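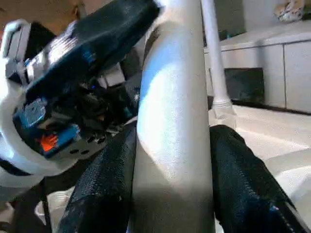

Preben Ragnarsson reckons you should always start with the uprights, and he told me so before I'd even got the bag open. Get one pole standing, he said, and the rest of the job is just hanging things off it. I wasn't so sure, and a good part of this section is me finding out how far he was right.

3.2 Pipes first or cloth first?

I'd put together a fair few of these pipe-and-cloth units by this point (26 of the 162 builds in the Duvusstead study were mine, and my thumbs knew it!), and I'd fallen into the habit of opening out the cloth part before touching a single pipe. It felt tidier. The trouble is that the cloth takes over. In Figure 2 it fills a big share of the left half of the table, all creases and folded-in sides, and the pipes have to make do with what's left: one upright, two lying at a slant with their open ends to the front, and a light grey connector by those ends. They aren't the same length either, those two, and I can't tell you how often I've picked up the wrong one.

Donnie Strachan went through my build notes and found that most of my grumbling came at the same stage, when I had a pipe in one hand and a lapful of fabric in the other. Push the pipe home and the cloth slides; grab the cloth and the pipe leans.
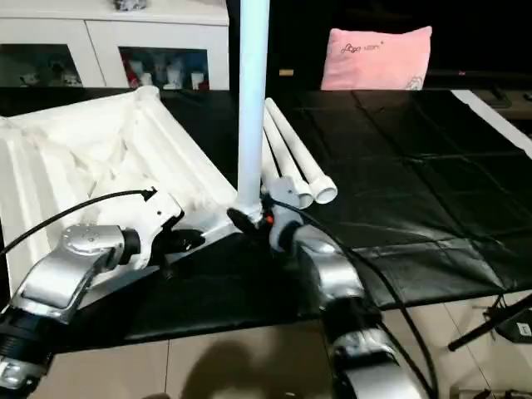

So for the next batch I swapped the order and did it Preben's way, with the uprights going into their connectors before the cloth came anywhere near. I liked it much better. I swore less, for one thing, and I only had to take 2 units apart again, both times over a connector I'd put on back to front. But the cloth was harder to get on at the end, particularly at the corners, where it bunches up and needs a good tug. Donnie's notes have me tugging for ages.

My feeling now is that the order matters less than keeping the fabric off the pipes while you sort them by length. We come back to the corners in 3.3, with the timings from September.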